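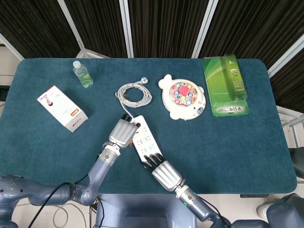
Jarnside Household Words
Data card, version 7

Jarnside Household Words is a list of 2000 short entries with names of common home objects, as people say them in the kitchen or in a small shop. Each entry has the word in English, the local word from Jarnside, and one sentence where the word is used.

Who made it
The entries were collected by Annunziata Orlandini. Ivan Dmytriv checked the spelling and wrote the scripts. Please write to Ivan if a file does not open.

Files
words.csv: all the entries, one in each line
speakers.csv: age group and village of the 84 speakers
notes.txt: remarks about words with more than one meaning

Columns in words.csv
id: a number, never used again after an entry is removed
english: the word in American spelling
local: the word as the speaker said it
sentence: one sentence, not longer than 16 words
speaker: the number of the speaker in speakers.csv

How the words were collected
The speakers were asked to talk freely about their home. We did not correct them. If two speakers gave different words for the same object, both words are kept, and the older form is not preferred. For "extension cord" there are many local forms, and some of them also mean "rope". Please read notes.txt before you join these rows.

Known problems
Words for tools are few. The speakers from Semeniuk are mostly older people, so their part has almost no words for electronics. In version 6 the accents were lost in the column "local". This is repaired now, but old copies are still in use.

Changes
November 2024: accents repaired, double entries removed, file speakers.csv added.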